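La bandeja de metal que siempre vuelve a la mesa 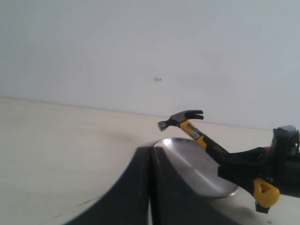
La bandeja ovalada, sobre la madera clara y contra la pared lisa.

Llevo media vida comprando bandejas y casi siempre me equivoco. Tuve una lacada de Nishad, preciosa, que perdió el brillo en un verano, y otra de mimbre que coleccionaba migas (¡qué manera de guardar migas!). La que se ha quedado es la más sencilla: metal plateado, satinado, poco fondo y un borde apenas levantado.

La encontré en mayo en Bomel, un almacén de menaje de segunda mano donde entré a por vasos y salí con esto por 30 euros. Me pareció cara, lo confieso, y la llevé en el regazo todo el viaje de vuelta, unos 44 minutos de autobús.

En casa sirve para todo. Por la mañana lleva el café y las tostadas, por la tarde recoge tornillos, alcayatas y lo que toque, porque mi mesa de comer es también mi taller. Se nota en los arañazos oscuros de la madera, que pienso lijar algún día. O no, les he cogido cariño.

Para limpiarla, agua templada, jabón suave y un paño de algodón, siempre en el sentido del cepillado. Nada de estropajo. Y se seca enseguida, que el metal satinado es muy chivato con las gotas.

Ahora me falta decidir qué cuelgo en esa pared tan blanca. Tengo fichado un espejo de Sterov, redondo, de 60 centímetros, pero igual la dejo como está hasta el otoño.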